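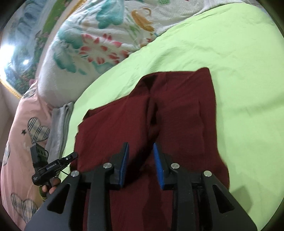
Skovilness, July

I've spent more time folding pants this month than in the whole year before it, and I blame Clive Pickering. Clive runs the gripper trials at Ceditz, and when I asked if I could come by and see how they decide between finger pads, he said sure, as long as I didn't mind doing laundry.

So there I was at 8 in the morning with a black gripper in each hand, leaning over a bed with a green fitted sheet on it and a pair of maroon pants waiting for me. The grippers are the hand-held kind. You squeeze, the two fingers close, and the camera on top gets everything you do from the tool's point of view. The blue pads on the inside of the fingers are what Clive cares about right now (he'd talk about them through lunch if you let him, and I did).

The trial goes like this. Each person folds the same clothes 30 times with the textured blue pads, then 30 times with plain smooth ones, and Kha Ninh marks down every drop and every fumble. There are 4 of us folding. I was the slowest by a mile, thanks for asking!

I expected thick fabric to be the hard part. Nope, thin stuff on top of other thin stuff is much worse. With the smooth pads I kept pinching the hem and coming up with nothing, or else I'd grab the pants and a good bit of sheet along with them. The textured pads bit right away, but they also hung on when I wanted to let go, and twice I dragged a nice neat fold halfway back open. Tuấn Phan, who is much better at this than me, likes the textured ones anyway and says you just learn to open wider and back straight out. I tried it his way after the coffee break and my drops went down, though my speed sure didn't.

Diệp Mạch is on the other side of the argument. She folded towels all last week and thinks the rough pads snag on loops, so she wants a softer set from Benkirane in the mix before anybody picks a winner. Clive has ordered 2 pairs. He grumbled about it, but he ordered them.

Ceditz plans to run the softer pads on the same clothes and the same bedding later in the month, and the numbers for all three will go up on its site once Kha has been through the sheets. I've already been asked back for that round. My thumbs are still sore, and I said yes.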